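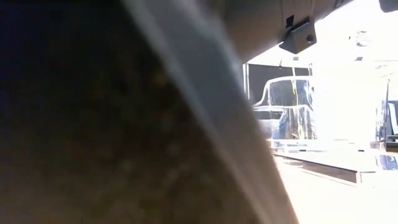 Kilten Bench Arm, 2-finger set

For repeated small chores on a table: picking up, putting down, moving things from one tray to other tray. Can it do your housework? Not yet. In our tests it sorts cutlery well, but it is slow with cloth, and a wet glass we still prefer to wash by hand.

Reach and load are in the data sheet. Setup takes 30 minutes with the Drodudow software — no programming is needed for the first 7 tasks.

In the box: arm, table clamp, power supply, 3 m cable.
Warranty: two years
Delivery: from our Dradholm store, within seven days

Spare fingers are sold separately. Shops that want to try before buying can rent the arm by the month from Van Dijk.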